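Provum Water Softener, Series 4
Installation and Set-up Guide
Revision 10/16/20

Section 5. Commissioning and hardness setting

5.1 Before you start

Section 4 must be finished before commissioning begins. The bypass valve should be in the BYPASS position, the drain hose clipped to the standpipe and the transformer unplugged.

You will need:
Hardness test strips (supplied in the parts bag)
A clean bucket
Softener salt, tablet or pellet form
A flat screwdriver for the valve head cover

CAUTION: Do not use rock salt, table salt or any salt containing an anti-caking agent. Residue will block the brine pickup and is not covered by the warranty.

5.2 Flushing the supply line

1. Close every hot and cold tap in the house.
2. Open the mains stop valve slowly, a quarter turn at a time.
3. Check each joint made in Section 4. If a joint weeps, close the stop valve and remake the joint before going further.
4. Open the cold laundry tap and let it run until the water is clear and free of air.
5. Close the laundry tap.

Note: New copper pipework can carry flux and filings. Remove the aerators from kitchen and bathroom taps before flushing and refit them afterwards.

5.3 Filling the resin tank

1. Turn the bypass valve one third of the way towards SERVICE. Water will enter the resin tank and air will be pushed out through the drain hose.
2. Wait until the sound of air in the hose stops.
3. Turn the valve fully to SERVICE.
4. Plug in the transformer. The display shows the software version, then the time of day.

CAUTION: Opening the bypass valve too quickly can force resin into the valve head. If amber beads appear in the drain, return the valve to BYPASS and call your installer.

5.4 Measuring hardness

Take the sample from an untreated tap, such as the garden tap. Dip a strip for one second, shake off the excess and compare the colour with the chart on the packet. Write the figure in milligrams per litre on the label inside the valve head cover.

Hardness can change through the year where the supplier blends bore and surface water. If your area is blended, test again in July and use the higher of the two readings.

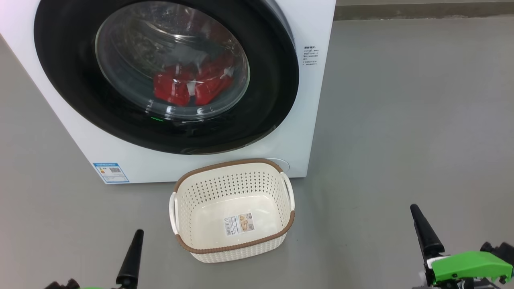
5.5 Entering the settings

1. Hold SET for 4 seconds. The hardness value flashes.
2. Use the arrow keys to enter the measured value, then press SET.
3. Enter the number of people in the household and press SET.
4. Enter the regeneration time. The factory setting is 2:00 am. Choose a time when no water is being used, as untreated water passes to the house during regeneration.
5. Press SET to save. The display returns to the time of day.

The controller works out the litres available between regenerations from these entries. For example, a capacity reading of 2,127 means that 2,127 litres of softened water remain. The reading falls as water is used and resets after each regeneration. If it reaches zero before the set time, the remaining water for that day will be partly hard.

Note: On units fitted with the Zerano flow meter, the maximum value shown is 3,000. Larger capacities are still counted but are not displayed until the reading drops below this figure.

5.6 Adding salt and first regeneration

1. Pour one bucket of clean water into the brine tank.
2. Add salt to the line marked on the brine well. Do not fill above the line.
3. Hold REGEN until the motor starts. Stay with the unit for the first cycle and confirm that water flows to the drain during backwash.
4. When the cycle ends, run the cold kitchen tap for two minutes and test again with a fresh strip.

5.7 Appliances on softened water

Detergent doses printed on packets are often given by water hardness. Use the soft water dose for clothes and dishes. Too much detergent in soft water causes heavy suds and poor rinsing. If the dishwasher has its own softener, set it to the lowest level.

Garden taps should stay on the untreated line.

5.8 Fault codes during commissioning

E1: Motor not reaching position. Unplug, wait one minute, plug in again.
E2: No flow detected. Check that the bypass valve is at SERVICE.
E3: Settings lost. Repeat 5.5.
279: Service code, valve head seal. Turn to BYPASS and contact Rebane Service.

Installer technical notes: Ivars Sproģis, Fledberg workshop.

Section 6. Routine maintenance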